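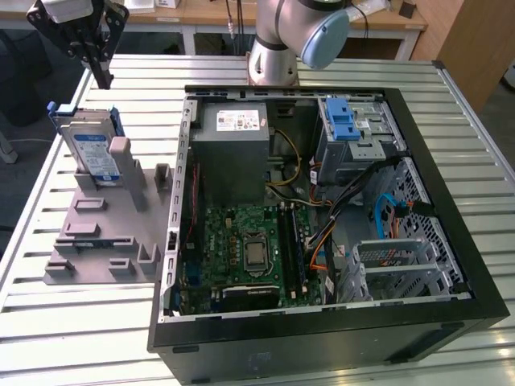

Desktop tower on its side, panel off.

Datasets > Household > Hiltness Power Log > README

Last updated: March

# Hiltness Power Log

G'day, and thanks for having a look. I started this log when my electricity bill went a bit silly and I wanted to know which bits of the house were to blame. It's one CSV, 2782 rows, and each row is a single reading off a plug-in meter.

## What's in it

Four columns:

- `time` – local time, 24 hour, no daylight saving correction (sorry!)
- `room` – kitchen, lounge or study
- `thing` – whatever was plugged in, in my own words, so "telly" and "kettle" turn up a lot
- `watts` – straight off the meter's display

## Gotchas

The lounge meter is a Zandon and the other two are Henaos, and they don't agree at low loads. Anything under 7 watts I'd treat as noise. Three kitchen readings are blank where I'd knocked the meter out with the toaster – I left them in and you can drop them if you like.

The fridge gets its own label, but the beer fridge in the garage isn't covered at all. I couldn't get a meter behind it without shifting the freezer, and my back said no.

## Using it

Load it with whatever you fancy. `tidy.py` sorts the rows by time and fixes my spelling of "dishwasher". Use the data for anything, just mention Hiltness somewhere. Bugs and grumbles go on the Dridotgate tracker, where I check in most evenings after tea.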